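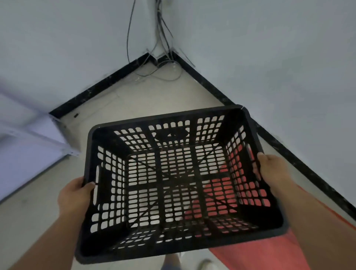 Black basket with perforated walls, held over the tiled floor.

August 2019

Gas transit notes, Ballton pipeline section. Written for Ju-won and for me, because we have both lost the thread since May.

The question is still the pressure drop between Rirach station and the landfall at Wi. The operator's public figure for the inlet is 80 bar. With our friction model I get a lower outlet than they publish, and the difference is too large to be rounding. I ran the model again with a smoother wall and it became better, but then the summer case is wrong in the other direction. I do not like to adjust one number until everything fits.

Ju-won Kwon thinks that we use the wrong gas temperature for the sea part. He may be right. We took 9 degrees along the whole length, and near the shore this is surely too cold in summer. To do: split the line in 30 segments and give each one its own temperature.

Second matter, the transit contract. The Grolosent paper says that the booked capacity was paid also in months when little gas was flowing ("ship or pay"). If so, we can not use the payments to estimate the flow, and the table I made in May must be thrown away. I have moved it to the folder "old" and not deleted it.

The politics I leave out of the report, except one paragraph. The ministry has again delayed the permit for the second line, and the reason given is the fishing zone. Our reader must know only that the 400 mm branch to Wi is not affected by it.

Open points:
- ask Rirach for hourly data, the daily averages hide the night peak
- check if the compressor curve is for the old or the new unit
- Ju-won sends me his version of the segment script, mine stops when the flow is zero
- units in figure two are still mixed, bar and kPa

Model run with the segments is started, results go in the next entry.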